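## Paper cups in the workshop: small jobs, small tips

A sleeve of plain paper cups costs next to nothing and saves a lot of washing up at the bench. These notes cover picking them, storing them and getting more than one use out of each.

**Buying**

- Get the tall, straight-sided kind with only a slight taper. Short, wide ones tip over when a brush is left standing in them.
- Plain white is easier to write on than printed. The Tanabe cups we buy come 78 to a carton, and a carton lasts us from March into the summer.
- Check whether the cup is lined. Unlined paper is fine for screws, washers and sawdust. For glue, stain or anything thin, use a lined one.

**Storing**

Keep the stack upside down on a clean shelf, inside the bag it came in. Sawdust gets into an open stack fast, and it ends up in your varnish. A damp basement softens the paper. If the side dents under light thumb pressure and stays dented, use that cup for dry parts.

**Mixing**

1. Put one cup inside another before pouring epoxy. Two walls hold up better than one if the mix warms.
2. Mix small batches. Fill no more than a third.
3. Scrape the bottom seam with a flat stick. Unmixed resin sits there and leaves soft spots.
4. Leave leftovers outdoors to harden fully before throwing them out.

Don't use paper cups for lacquer thinner. A glass jar with a lid is the right thing for that.

**Sorting parts**

When taking something apart, use one cup per step and number them in pencil. Our Jukside drill press took 7 cups, lined up along the back of the bench in the order the parts came off. Pencil stays readable when the cup picks up oil. Felt marker bleeds.

**Pouring**

Pinch the rim to make a spout. For paint, cut a small notch with scissors and pour from there. A cup that held only dry hardware can be used up to 2 more times before the rim goes soft.

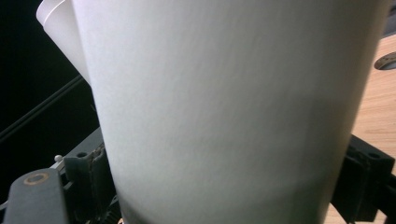
Tall white paper cup, matte finish.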